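Guides > Laundry > Mavik drying cupboard > Section 7: Woollens and hats

I put my Mavik in last December and have ruined only one jumper so far, so here's how I do knitwear.

1. Turn the dial to Low. I never go past 25 minutes.
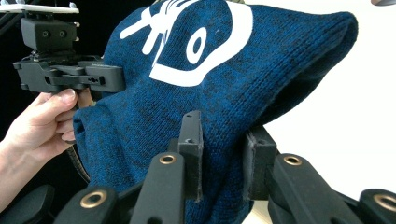
Knitted hats dry on Low too.

2. Squeeze the water out in a towel. No wringing, please!

3. Lay things flat on the mesh shelf, with a bit of space between them (mine holds two jumpers). 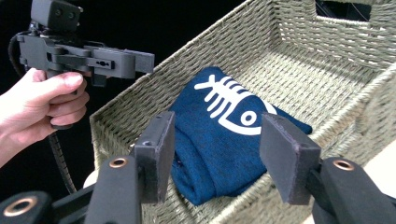 4. Flip everything over halfway through and shut the door until it clicks.

Caution: the back panel gets hot, so keep sleeves off it.
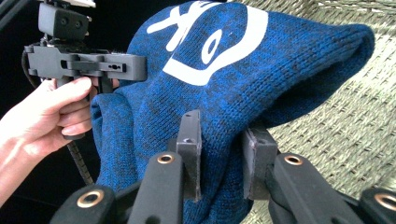 Photo: Redberg Home Notes

5. Leave the door open for a while afterwards.

Comments

tealady56: Does Low work for mohair?
sock_drawer: My door never clicks, I just lean on it.

Related
Cleaning the lint tray
Fitting the Ular shelf kit
Feng spin dryer: first use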